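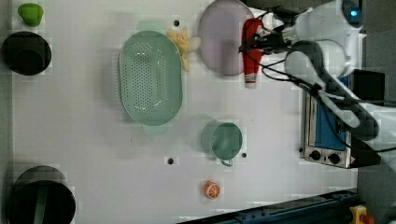
Lavender plate and mint-green colander on a white tabletop.

Larka Household Recipe Corpus: Data Card

Summary

The Larka Household Recipe Corpus is a collection of home recipes transcribed from handwritten cards, notebooks and loose sheets. It holds 2331 recipes drawn from 1114 separate sources. The corpus was prepared by the Vamden Archive of Domestic Writing for the study of everyday instructional language, kitchen vocabulary and units of measure. It is released as plain text with a table of source records.

Contents

recipes/ contains one text file per recipe, named by record number.
sources.csv lists each card, notebook or sheet, with its condition and the decade assigned to it.
units.csv maps each unit as written to a standard form, where one could be settled.
notes/ contains the transcription guide and the change log.

Each recipe file has up to 8 fields: title, yield, ingredients, method, oven setting, attribution, marginal notes and transcriber remarks. Only the title and ingredients are required. Many cards give no method at all, and the method field was left blank in those cases.

Collection

Sources were lent or donated by households in the Vamden area under a written agreement. Lenders kept the originals unless they asked the Archive to hold them. Personal names in the attribution field have been replaced by a relationship term (aunt, neighbor, employer) or by the word "withheld." Street addresses and telephone numbers found on the backs of cards were not transcribed.

The Bhardwaj deposit, the largest single group, includes recipes written in more than one language. Only the English portions are included in this release. Words borrowed from another language within an English recipe are kept as the writer spelled them.

Transcription

Spelling, abbreviations and line breaks follow the original. A capital T and a lowercase t are kept distinct, as many writers used them for tablespoon and teaspoon. Crossed-out text is placed in square brackets. Stained or torn passages are marked with three periods inside square brackets, and no attempt is made to supply the missing words. Two transcribers worked on every recipe separately, and differences were settled by a third reader.

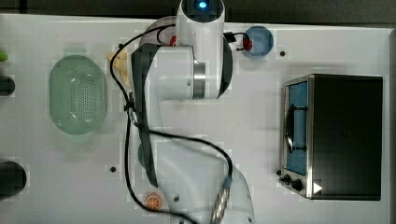

A user at Zevon wrote to ask whether "1 cup butter, melted" and "1 cup melted butter" should be treated as the same ingredient line, as both appear in the puddings and the order changes the amount. They are recorded as written and have not been merged. The units table does not cover this difference, and users comparing quantities should handle it on their own terms.

Known limits

Baking is heavily represented. Cakes, cookies and quick breads outnumber all other dishes, and plain daily cooking is rarely written down. The corpus should not be used to estimate what households ate.

Decades were assigned from paper, ink and printed card designs. For 40 of the sources no decade could be given, and the column reads "unknown."

Oven settings are sometimes words ("slow," "quick," "moderate"). These have not been converted to degrees.

Canning and preserving recipes are included as historical text only. They have not been tested and should not be followed.

Terms of use

The corpus may be used for research and teaching. Redistribution of the full set requires written permission from the Archive. Short quotations are permitted with the record number. A household may withdraw its material at any time, and withdrawn records are removed at the next release.

Maintenance

Corrections are reviewed each November. Reports should give the record number, the field and the proposed reading. Accepted changes are entered in the change log under the record number.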